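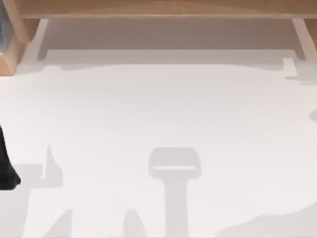

Simulation von oben: Holztisch, links der schwarze Arm, in der Mitte der Schatten vom anderen Greifer.

28. November
von Werkstattnotizen Dostham

1/ Ich schreibe heute auf, was in unserer Zelle in Dostham schiefgegangen ist. Es gab keine Verletzten. Ein Greiferfinger ist gebrochen, und wir haben zwei Tage verloren.

2/ Wir haben zwei Arme, und beide arbeiten über derselben weißen Fläche. Die Bewegungen testen wir zuerst in der Simulation, danach laufen sie mit 30 Prozent Geschwindigkeit in der echten Zelle.

3/ In der Simulation war alles sauber. Ich hatte 200 Durchläufe gemacht, ohne eine einzige Kollision. In der Zelle ist der linke Arm beim ersten Versuch gegen das Tischbein gefahren.

4/ Zuerst habe ich die Kalibrierung verdächtigt. Die Kalibrierung vom Mai war aber noch gültig, ich habe sie zweimal nachgemessen.

5/ Der Fehler lag im Tischmodell. Der Tisch hatte eine sichtbare Geometrie, aber für die Beine war kein Kollisionskörper eingetragen. Man sieht das Holz, man sieht den Schatten unter der Platte - und der Planer weiß von den Beinen nichts.

6/ Das finde ich gefährlich an einem schönen Rendering. Ich habe dem Bild geglaubt. Die Schatten werden aus der sichtbaren Geometrie berechnet, sie sagen also gar nichts über die Kollisionsprüfung.

7/ Der zweite Fehler war meiner: Die Kraftgrenze stand noch auf dem Wert von einem anderen Versuch. Deshalb hat der Arm zu spät gestoppt. Diesen Wert muss man jetzt vor jedem Start bestätigen.

8/ Neu bei uns: Vor der Freigabe schalten wir die Ansicht auf Kollisionskörper um und fahren den Arm einmal absichtlich gegen jedes Hindernis. Meldet die Simulation nichts, gibt es keine Freigabe.

9/ Der neue Finger kommt von Lirner, Lieferzeit 48 Stunden. Bis dahin bleibt die Zelle abgeschaltet.

Kommentare

parri_fan: Gleiches Problem hatten wir mit einem Regal. Exportiert ihr die Modelle automatisch?

Werkstattnotizen Dostham: Ja, und der Export hat die Beine ohne Warnung weggelassen.

k_drehmoment: Danke fürs Aufschreiben. Punkt 8 übernehme ich.

Drinville Automation: Warum nicht gleich mit 10 Prozent anfahren?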